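# Kai 11

Die Fähre nach Fomell legte mit 36 Minuten Verspätung ab. Ehsan Salehi trug die Abweichung in die Spalte für Anschlüsse ein und setzte das Heft auf den Knien ab. Der Fahrplan sah in Brivetti einen Aufenthalt von einer Stunde vor. Davon blieben 24 Minuten, abzüglich der Zeit für das Anlegen.

Er schrieb den Hafenteil eines Reiseführers, den der Verlag Bellon im Juni drucken wollte. Gefordert waren Gehzeiten, Öffnungszeiten, Höhenangaben und je Ort ein Satz zur Stimmung. Die Sätze zur Stimmung hatte er bisher freigelassen.

Azadeh Pakzad saß auf der Bank gegenüber. Sie war die Strecke schon zweimal gefahren, beide Male im Winter, und korrigierte seine Angaben, ohne von ihrem Fahrschein aufzusehen.

»Der Leuchtturm ist von 1710«, sagte sie. »Der Sockel. Der Rest ist nach dem Brand neu gebaut worden.«

»In welchem Jahr?«

»Steht nicht dran.«

Er notierte: Sockel 1710, Aufbau später. Der Wind kam aus West und drückte die Seiten nach oben. In Brivetti stiegen elf Fahrgäste aus, darunter ein Mann mit einem verschnürten Außenbordmotor. Die Altstadt lag hinter der Zollmauer. Vom Kai bis zum Marktplatz benötigte Ehsan sechs Minuten bei mäßiger Steigung, zurück vier. Der Brunnen war abgestellt. Ein Café mit dem Namen Parsa hatte zwei Tische draußen und nahm keine Karten.

Azadeh bestellte Tee. Sie erklärte, dass die Insel im Sommer rund 2000 Einwohner habe und im Winter einen Bruchteil davon, wobei die Gemeinde die Zahl des Winters nicht veröffentliche.

»Warum nicht?«

»Wegen der Schule. Ab einer gewissen Grenze wird sie geschlossen.«

Er ließ den Stift über dem Heft stehen. Für Schulen gab es im Raster keine Spalte.
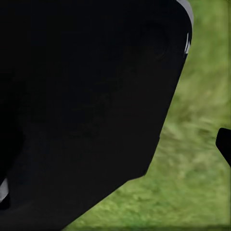
*Mattes Schwarz, rechts eine gerundete Kante.*

Das Signalhorn ging um fünf vor drei. Sie nahmen die Treppe neben dem Zollhaus, die auf seinem Plan fehlte und den Weg um eine Minute verkürzte. An Deck roch es nach Diesel. Ehsan ergänzte die Treppe, prüfte die Stufenhöhe aus dem Gedächtnis und strich die Angabe wieder.

In das Feld für die Stimmung schrieb er: Schule noch geöffnet.

Azadeh las mit. »Das streichen sie dir.«

»Vermutlich«, sagte er und blätterte zu Fomell um.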